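Two Arms on a Rail: The Vokel Bench Kit

Vokel sells its two-arm tabletop kit as a single purchase: arms, parallel-jaw grippers, wrist cameras, mounting rail and a license for the Winis control software. The list price is $3,000. Assembly took us 6 hours, most of it spent squaring the aluminum extrusion and routing cable.

We ran the kit through a household set of 35 pick-and-place routines. Rolls of tape are a useful early test. The part is round, the core is hollow, and the jaws can close on the outside or on one wall. Winis lets the operator choose either approach and save it as a preset. With the fingers spread wide, the wrist camera keeps both of them and the roll in view, and the final approach can be corrected from that feed alone.
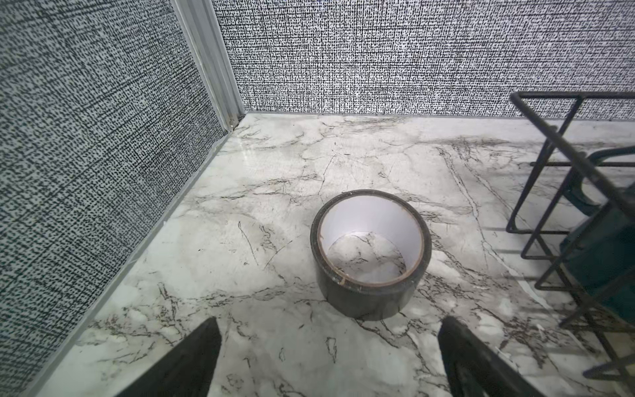 Flesard, a reseller that stocks the kit, said in a written reply that most support requests concern gripper calibration, and that buyers should repeat the procedure after every change of finger pads. We agree. Our left gripper drifted after 200 cycles and closed off center until it was recalibrated, a job of a few minutes.

Dishes are harder. Glass gives the cameras little texture to work with, and the wires of a drying rack leave narrow clearance around each item. Both arms can reach a rack placed near the center of the counter, though their paths must be planned together. Winis handles this by reserving space for one arm at a time, a safe method and a slow one. The Vītola planner, sold separately, allows overlapping motion and shortened our longer routines noticeably. 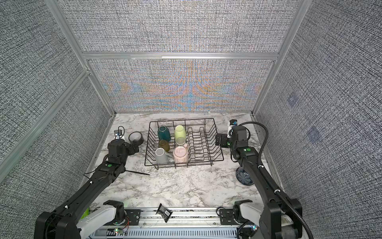

Noise, Power and Service

At rest the kit is silent. In motion the joint motors produce a steady whine, loudest at the shoulder. Each arm has its own supply, so plan on two outlets. Replacement fingers ship in pairs.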